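Who Gets to Be in Charge? How a Parliament Picks Its Speaker

By Sandrine Gilbert
August 31, 2018

Have you ever been in a classroom when the teacher steps out for a minute? At first it's fine. Then somebody wants the window open, somebody else wants it shut, three people are talking at once and one kid is standing on a chair. When I was in school, that kid was usually me (sorry, Mrs. Caron!).

Now imagine the same thing with grown-ups. They're wearing nice shoes, and they're supposed to be making the laws for a whole country. They need somebody to say whose turn it is to talk. In many countries that person is called the speaker, or sometimes the president of the parliament. I've been writing about parliaments for 16 years, and I still think it's one of the strangest jobs in the world, so let's dig in.

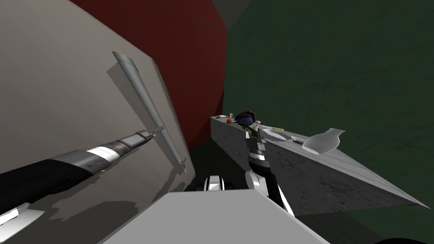 A robot arm and a large flat panel, in a computer-made picture.

First things first. What is a parliament?

A parliament is a group of people who are chosen by voters to make laws. Different countries use different names for it. You might hear congress, or national assembly, or something much harder to spell. The people in it are called members. Each member usually belongs to a party, and a party is a team of people who agree on a lot of big things (not everything! I have seen members of one party argue over lunch for an entire lunch).

Let's make up a country so we can practice. I'm going to call mine Lamum. It has mountains, very good soup, and a parliament with 90 members. The capital city is Flisstead, and that's where they all meet.

So what does the speaker do all day?

The speaker of Lamum sits at the front of the room and keeps the meeting going. If a member wants to talk, the speaker calls on them. If a member talks too long, the speaker tells them to stop. When it's time to vote, the speaker reads out what the vote is on and then announces the result. Some speakers have a little wooden hammer called a gavel. Others just have a really loud voice.

In some countries the speaker also helps decide which new laws get talked about first, and that's a lot of power. Think about it. If you could choose which homework got checked and which homework got lost at the bottom of the pile, your friends would be very, very nice to you.

How do you become the speaker?

Most of the time, the members vote for one of themselves. In Lamum, two people want the job. One is from the Blue Party and one is from the Green Party. Everybody votes, and to win you need more than half.

Half of 90 is 45, so the winner needs at least 46 votes. That's called a majority. If the Blue candidate gets 50 votes and the Green candidate gets 40, the Blue candidate wins, everyone claps (some people clap slowly and make a face), and the new speaker goes up to the big chair.

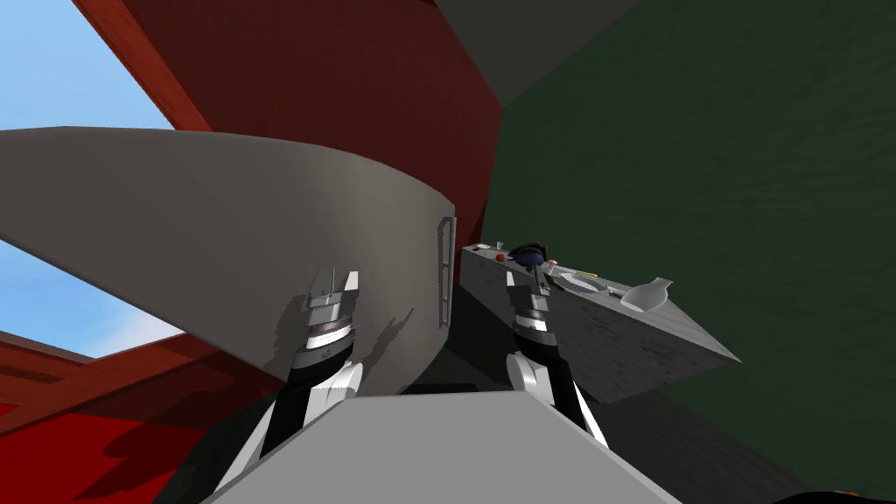

But what if some members don't show up? Maybe there's a snowstorm in the mountains, or maybe they're staying away on purpose. Most parliaments have a rule about this, and the rule has a funny name: quorum. You say it KWOR-um. A quorum is the smallest number of members who have to be in the room for a vote to count. Without that rule, 2 members could sneak in at midnight, vote for each other, and wake up in charge of everything!

I once waited outside a meeting room for an entire afternoon in May, in an old Honda with no air conditioning, because the members inside were one person short of a quorum. The last one finally came running up the steps with his tie over his shoulder. I got my story, and a sunburn on one arm.

What happens if people don't agree about who won?

Sometimes both sides say they won. The Blues say the vote was fair. The Greens say their members weren't let into the room, so the vote shouldn't count. Now Lamum has two people who both say they're the speaker, and they can't both fit in the chair.

People might ask a court to decide. A court is where judges look at the rules and say what they mean. A country's most important rules are written in its constitution, so the judges will probably start there. But the judges have to be fair, too. If lots of people believe the judges are just helping their friends, they may not accept the answer, and the argument keeps going.

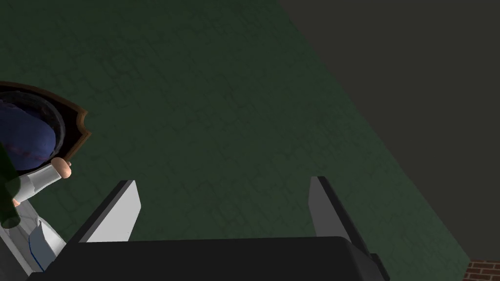

Other countries might have an opinion as well. Let's say Lamum has a neighbor called Lendeo. The leaders of Lendeo can say, "We think the Green speaker is the real one." When a country says that, it's called recognition. Lendeo can't walk in and move the chair, of course. It can choose who to invite to meetings and whose letters to answer, though, and that can matter a lot.

You'll also hear the word legitimate when grown-ups talk about this on the news. Say it with me: luh-JIT-uh-mit. It means something was done by the rules, in a way people can accept. If it wasn't, it's illegitimate. (Great word for board games, by the way. Try it the next time your brother takes an extra turn.)

Try it yourself

My friend Bernadette Caron teaches fourth grade, and yes, she's the daughter of the Mrs. Caron who had to put up with me. Every year her class elects a speaker for class meetings. They start by writing down the rules, and the rules have to be finished before anyone says they want the job. You can do this at home or with your own class. Decide how many people have to be there, how many votes it takes to win, and what you'll do if there's a tie.

Her class spent a whole morning on the tie question. They went with drawing a name out of a hat, and then they had to vote on the hat.

Words to remember

Candidate: a person who wants to be chosen for a job
Constitution: the most important rules of a country
Majority: more than half
Quorum: the number of members who must be there for a vote to count
Recognition: when one country says it accepts another country's leader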